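Elfriede Wyss llegó a la casa de Zawadzka en febrero, con una carta del notario y mucho frío. Su tía le había dejado los muebles, 300 francos y una caja cerrada.

—La caja es para usted —dijo Iñaki Barroso, el vecino—. De la llave yo no sé nada.

Ella buscó toda la tarde en los cajones. Encontró botones, recibos y una postal de Virska sin firma. Después puso sobre la mesa lo que podía servir: el candado de latón con sus dos llaves y el candado rojo, tan pequeño.

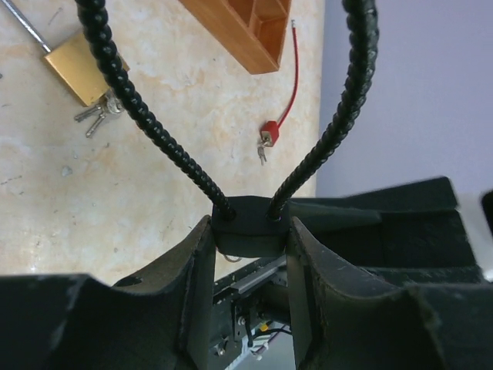 Iñaki preparó café y no preguntó más. Elfriede tomó la llave más pequeña y la guardó en el bolsillo del abrigo.

—Mañana la abro —dijo.

Él le acercó el azúcar.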